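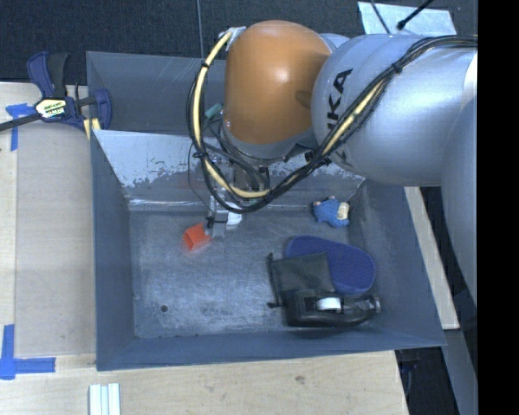
Bin 4, left of the center wall, before the walkthrough.

VINLEY PARTS ROOM – BENCH AND BIN CHECK
Date: 14 November 2023
Checked by: Ravindran Poojary
Copy to: Hiyori Sakai, Sadao Tanabe

Marks used: OK / FIX / WATCH. Hiyori has asked me to stop using "meh."

1. Bin sits flat on the tabletop, does not rock
OK. Pushed it at all corners. The table complained more than the bin did.

2. Sheet-metal sides free of dents and splits
OK. One small dent on the outside, same one as last time, now old enough to have seniority.

3. Rims and exposed edges safe for bare hands
WATCH. No cuts reported since the last check, though half the shift wears gloves and the other half doesn't report things. Ran a rag along every rim and it came away in one piece.

4. Inner wall: coating sound
FIX. The light gray coating on the upper face has worn through to darker metal, with a ragged edge where it stops. Sadao calls this "cosmetic." He also called the roof leak cosmetic. Sand back the loose edge, wipe down, recoat. Flakes in the compartment go out with the parts, and Gronen has already sent us one polite email.

5. Inner wall: firmly attached
OK. It slants, and is meant to. Please stop writing this up as damage.

6. Rear compartment panel
WATCH. Thin scratches on the back panel. None catch a fingernail. Look again in December.

7. Bin cleared of leftover parts at end of run
FIX. Orange-red block still in the bin, along with a blue toy figure, a dark blue pad, a black pouch and a tape dispenser. A bin with five things in it is not a cleared bin, whatever the sheet on the clipboard says. Renji Tsuji to sign for them and put them back in stock.

8. Cables and hose above the bin clear of the rim
OK. Zip ties on the hose are holding. Anyone adding tape should write down where and why – I found silver-gray tape up there and no entry in the log.

9. Tabletop clean and free of splinters
OK. Wiped before I arrived, possibly for the first time. Thank you, whoever heard I was coming.

10. Load label on bench legible
FIX. Reads 55 if you squint and 85 if you're optimistic. It is 55. Order a new label from Zevton and put it on straight.

11. Walkway beside bench clear
OK after I moved 3 empty cartons. Moving cartons is not on my checklist.

Open items: 4, 7, 10.
Item 4 goes to Yuzuki Sakai, with the bin out of use until the coating is dry. Items 7 and 10 by end of shift.

Comment added by S. Tanabe: Still cosmetic. Will recoat.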